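3.2 Hanging space in shared entrances

The second group of observations concerns clothing and bags kept near the door. In the flats visited for the Preltosano survey, built-in wardrobes were usually in the bedrooms, and the entrance had either wall hooks or a free-standing coat rack. Residents named the coat rack more often than any other item when asked which piece of furniture they would not want to give up, although few of them had chosen it themselves. Most came with the flat or were left by an earlier tenant.

We recorded 2888 placements of items over the study period, of which 154 involved a coat rack. A placement was entered when an item was hung, laid or leaned and then left for at least 30 minutes. Shorter stops, such as a jacket put down while shoes were taken off, were not entered. Each record gives the type of item, the support used and whether a hanger was involved. Echevarría and Esteban coded the records separately and settled differences by discussion.

A rack of the kind considered in this section has a tall wooden pole with short pegs set at different heights. Figure 4 shows one with a wooden hanger near the top and a black bag against the lower part of the pole. 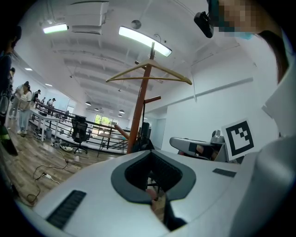 Figure 4. Wooden coat rack with hanger and bag.

3.2.1 Pegs and hangers

Coats and jackets went to the upper pegs first. When these were taken, residents tended to put a second garment over the first and left the lower pegs free, even where a lower peg was easier to reach. Bags followed the opposite pattern and were mostly hung low. Two residents of the Cabello building said that a heavy bag on a high peg made the rack lean, and both had moved the rack into a corner for this reason.

Hangers were used less than we had expected. A hanger on a rack takes up the width of several pegs, and its arms get in the way of anything hung beside it. Where one was present it was often left bare between uses, or kept for a single garment such as a work jacket. Residents who ironed their shirts at home were the main exception.

The records do not tell us how long a garment stayed in place beyond the first 30 minutes, so seasonal storage cannot be separated from daily use. Umbrellas were coded as bags if they hung from a strap and are treated again in Section 3.4.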